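Jaredex sets equipment budget for bench robot cells
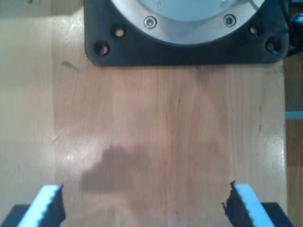

Jaredex has approved the purchasing plan for its second group of bench-mounted robot cells, with orders due to go out in January. The plan covers arms, grippers, benches and spares for the assembly building at Mollirov, and replaces the earlier practice of buying each cell as a separate project.

Under the old arrangement every request carried its own quotation, risk assessment and list of parts. Trinidad Sebastian, who manages equipment planning at the company, said the paperwork for a single bench cell often took longer than the installation.

"We were approving the same base plate and the same cable set again and again under different cost codes," Sebastian said. "Now there is one specification, and departments order against it."

The specification fixes the arm size, the bolt pattern for the base and the minimum thickness of the bench top. Wooden tops remain acceptable for light handling work if the base is bolted through and the load stays inside the limit given in the site standard. Steel frames are required for any cell that runs unattended.

Gripper fingers are treated as consumables for the first time. Soft pads on the fingers wear at the contact edge, and in past years replacements were charged to the maintenance account, which regularly ran over. The new budget gives fingers and pads their own line. The opening stock is set at 316 pairs, held at the Godoy store and issued on request. Each cell will be allowed to draw spares without a separate approval up to a fixed annual limit.

Running hours will decide when arms are serviced. The first inspection falls at 606 hours and the next at 1,401, after which the arm goes on to a regular interval of 2,000 hours. The finance department had asked for a calendar schedule, as it makes spending easier to forecast, but use differs widely from one bench to the next and the engineering side preferred the hour meter.

Plelter will supply the control cabinets and the cable sets. The contract includes a price hold for the length of the plan and a clause allowing Jaredex to return unopened cabinets if a cell is cancelled. The arms are being bought under a separate agreement, still to be signed. Sebastian said the delivery terms were the only point left open.

Training is not included. Departments will pay for operator courses from their own budgets, and a cell will not be released for use until at least two operators have been signed off. Several departments objected to this during the review, and the rule will be looked at again after the first cells are running.

Requests for the first round must reach equipment planning by noon on the last working day before the order date. Late requests move to the second round.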